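About Curkbridge Community Language School

We teach languages to adults, in the evenings and at lunchtimes, above the old post office in Clemstead.
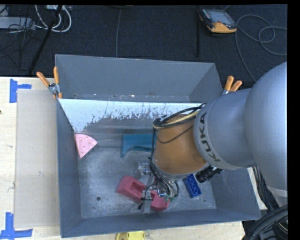 Our first class was a Portuguese conversation group with five people in it, and one of them had come in thinking it was pottery (she stayed, and she now helps with our beginners!). These days 148 learners come through the door each term, and you can take Portuguese, Spanish, Japanese, Welsh or Italian at most levels.

Delia Saavedra started the school and still teaches the Tuesday-style "soup and Spanish" lunches, as we call them even though they move about the timetable. She grew up with two languages at home and picked up three more by talking to strangers on trains, and that is pretty much how we like to teach: you speak from the first lesson, you make plenty of mistakes, and the grammar comes along when you start asking for it.

Classes are small and last an hour and a half with a tea break in the middle. We don't set exams. If you want to sit one elsewhere, your tutor will happily go through past papers with you, and quite a few of our Japanese learners do.

We're very fond of our library. It holds roughly 200 books, from picture books and cookery to some properly long novels, and you can borrow 2 at a time for as long as the term lasts. The Italian crime shelf is always half empty, so please bring those back! The Selamine Room at the end of the corridor is open before every class if you'd like a quiet place to read or finish your homework.

Each February we hold our supper evening, when every class cooks something and introduces it in the language they're learning. Last time the Welsh beginners sang as well, and the Portuguese group made far too many custard tarts, all of which went.

New learners are welcome at the start of any term, and you can sit in on one lesson free before you decide. There's a lift at the side entrance, and the office is open for an hour before evening classes if you'd like to come up and ask us anything.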